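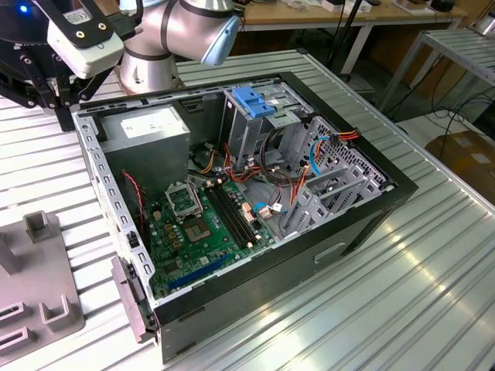
Tower on its side, panel off, no memory in the slots and the CPU socket open.

Filed under: Desktops > Won't Start > Open Tickets

Okay, new ticket for the Brorkville tower, and I'm excited about this one! I love an older desktop with room to get your hands in.

Complaint as it came to us: power button does nothing on the first press, fans spin for 2 seconds on the next, then it quits. Same result on two different outlets and with a known good power cord.

Done so far:
- Pulled the processor and all the memory. Bagged and labeled, they're in the Ghorbani drawer.
- Left the drive cage alone for now. The blue tool-less latches are a joy, so that can come out later if we need the room.
- Reset the CMOS with the battery out for 60 seconds. No change.

Next I want to look hard at the socket pins before anything goes back in. One bent pin could explain all of it, and I'd be thrilled if it were that simple. Has anyone had this behavior from a tired power supply? 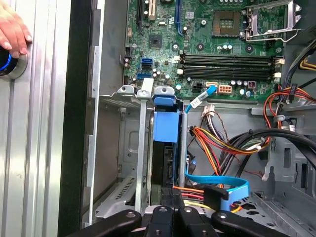
Shaimaa Helmy wrote back in August that she'd had the same two-second quit on a Nisteck build and it was the supply. She'd swap in the bench spare before touching a pin, and she wants the 8-pin CPU power plug reseated first, all the way down until it clicks.

Great call, trying the spare this afternoon. Leaving the ticket open.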